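Home > Community Help > Gadgets, Robots & Smart Home

Can a machine tidy a kitchen bench yet, or am I dreaming?

Posted by Randa Kanaan, Apr 26, 2020

I want to know if I can pay somebody, anybody, for a robot that clears the rubbish off the counter next to the sink. 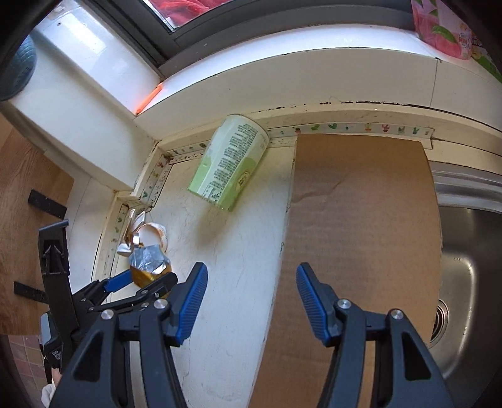
Ewan Bright reckons I should hold off, and he told me so before I'd even finished writing this. His view is that we'll have cars driving themselves to Perth and back before anything sold in a shop can clear a bench. He might be right, but he also said that about robot vacuums and now he has two of them.

So let me explain what I'm after. I don't need dinner cooked. I don't need a butler. I just want the small stuff gone: a paper cup lying on its side, a torn foil wrapper, one of those peel-off plastic lids that curls up on itself, a sheet of cardboard that ends up flat on the counter and stays there till bin night. It's maybe a minute's work for me and I resent every second of it, ten times a day, with three kids in the house and everyone home all the time at the moment.

I saw a clip where an arm from a company called Nanov stacked blocks by colour, very neatly, over and over. If it can do blocks, why can't it do a cup? Is it the hand, or the brain, or the price? I've got around 2,000 dollars put aside from a holiday that isn't happening and I'd honestly consider it. My sister thinks I've lost my marbles.

Also, would it be able to tell what's rubbish and what isn't? My husband leaves receipts everywhere and he wants roughly half of them kept. I can't tell which half and I've been married to him for years.

Tags: household robots, kitchen, grippers, is it worth it

Bonifacio Montoya

Hi Randa, I spent a good few years on the packing line at Cifuentes, where we had arms doing part of the job, so I'll have a go at this one. Fair warning, I ramble.

Blocks are easy. I don't mean the people who built that demo aren't clever, but a block is the same block every time. It's stiff, it has flat sides, and whoever set it up knows where it will be. A paper cup has a bit of give in it, so if you squeeze too hard you've crushed it and if you go too soft it slides out. Two fingers with rubber pads can manage a cup all right, as long as they come at it from a sensible angle, and when it's tipped over on its side the sensible angle is a different one. You and I don't even notice ourselves doing that. We just grab it.

The foil is worse. We had an arm that handled cartons all day long and never missed, and then one January they asked it to pick up soft pouches as well and it was a circus. A pouch sags and a torn wrapper has no proper shape at all. It's shiny too, and shiny things muck up the cameras something awful (ours would see the ceiling lights in the plastic and go reaching for those). A clear or half-clear pouch is harder again, as the camera can't make up its mind where the plastic stops and the bench starts.

Now the cardboard. You'd think that would be the easy one! It's big, it's flat, it's brown, it's sitting there on a white counter. But try picking up a flat sheet with two fingers and no fingernails. You slide it to the edge and pinch it, don't you, or you get a nail under the corner. Getting a machine to work out that it should slide something before it picks it up is the sort of thing people spend years on. At Cifuentes we just used suction cups for sheets and were done with it, but then your suction cups are no good for the wrapper, so now you need a machine that swaps hands.

And then it's right beside a sink. Water, a rounded edge for things to roll over, the drain strainer. I wouldn't want to be the one paying for repairs.

On price, the smallest arm we had cost a great deal more than your holiday, and it lived behind a fence. It would do 29 cartons in the time it took me to drink a coffee, but if somebody put the pallet down crooked it stopped and flashed a light until one of us came over and straightened it. You'd be the one coming over. I think you'd be tidying the bench so the robot could tidy the bench.

My advice is a bin with a pedal, right at the end of the counter, and keep the money.

Yuzuki Kawaguchi

I agree with most of that but I'm a bit more hopeful than Bonifacio. I muck around with this as a hobby – nothing fancy – and I built a little two-finger hand from a Clodora kit. On a good evening it gets a paper cup off my desk and into a box 80 times out of 100. I was so chuffed the first time I rang my mum.

But please read that number the way I do. It's one kind of cup, on a plain desk, with the curtains shut. When I put a patterned cup in, with a lot of writing on it, it did a fair bit worse until I'd shown it plenty of those too. And one in five going wrong is a lot of cups on the floor, in a kitchen, with kids.

What has changed is how you teach them. I used to type in every movement. Now people do the job themselves over and over, holding the fingers in their own hand, and the computer learns from that. It copes much better with mess than my typing ever did, so I wouldn't write the idea off. For your receipts, though, no. That isn't a gripping problem, that's a husband problem.

If you've got money burning a hole, buy a kit for the kids. They'd learn heaps and you'd still be wiping the bench, sorry.

Raed Hijazi

Sirkari do a dishwasher that opens itself when its finished. not the same thing but its pretty good

Comments (4)

Ewan Bright: Told you. Also it's one robot vacuum and a mop, they're different.

Randa Kanaan: Thanks all, especially Bonifacio, I read the bit about fingernails out loud at tea. My eldest then tried to pick up a pizza box wearing oven mitts to see what it's like for the robot, and it took him ages. Yuzuki, which Clodora kit was it? The one with the metal arm or the cheaper one?

Yuzuki Kawaguchi: The cheaper one! Get spare finger pads when you order, the ones in the box wear smooth and then everything slips.

Bonifacio Montoya: Pedal bin. I'm telling you.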